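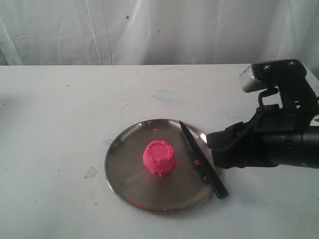

So I've been fighting grasp pose estimation for the dough cutting task since September and I need fresh eyes. Our stack is Grameo for planning, Arstead for the arm drivers, and a segmentation model I fine-tuned on 1,507 labeled images. The dough itself is easy, bright pink on steel, the mask comes out great every single time. The knife is killing me. It's black, it's thin, and with the handle hanging a little over the rim of the plate the depth jumps right in the middle of the part I want to grab, so the fitted plane ends up tilted and the planner picks a wrist angle I would never pick. I've tried a median filter and I've tried throwing out every point near the rim (which threw out half the handle too, oops). Anybody solved this without a new sensor?

Home | Boards | Perception | Planning | Tooling | Search | Log in

bikard_fan
Brushed steel is nasty for depth, I'd look there before blaming the knife. Dump one raw cloud and color it by confidence. I bet the plate is full of junk points that your plane fit is happily eating.

Rimantas Grīnberga
Disagree, sorry! I'd skip the cloud for the handle completely. Fit a line to the 2D mask, assume the knife lies flat, and take the height from the table plane. You know your table. You don't need to rediscover it every cycle.

bikard_fan
Except it's not flat if one end is up on the rim, and then your height is wrong exactly where the fingers close.

Rimantas Grīnberga
By a few millimeters. Give the fingers some slack and move on with your life.

Bartosz Ostrowski
OP again. Tried the line fit last night and I kind of love it? Yaw is way steadier. Height is still a bit off like bikard_fan said, so I sample depth only on the table side of the handle now and ignore the plate. Next headache is two-arm planning.
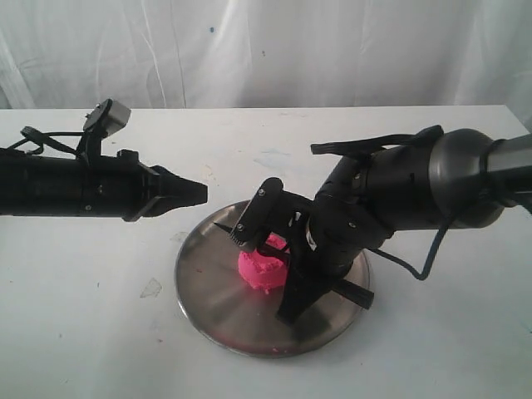 Both arms at the plate, knife in the right gripper.

Grameo treats the left arm as a fixed obstacle while the right one plans, and with the padding on I get up to 455 rejected samples before it finds a path down to the dough. I bumped the limit to 2,000 and that just makes it slow.

wan_tooling
Are you attaching the knife to the gripper as a collision object? If you are, you have to allow contact between knife and dough or every cutting pose is invalid by definition. Ask me how I lost a week.

Bartosz Ostrowski
...I had allowed contact with the plate and not the dough. Fixing that now.

Rimantas Grīnberga
Also plan both arms as one group. Slower per query, way fewer weird rejections.

bikard_fan
No no no, keep them separate and park the left one farther back. One group is a debugging nightmare.

Comments (3)

k_lund: Following, same trouble with a black spatula.

mossy8: Does the line fit hold up when the gripper covers part of the mask?

Bartosz Ostrowski: Not really, I run it once before the approach and freeze it.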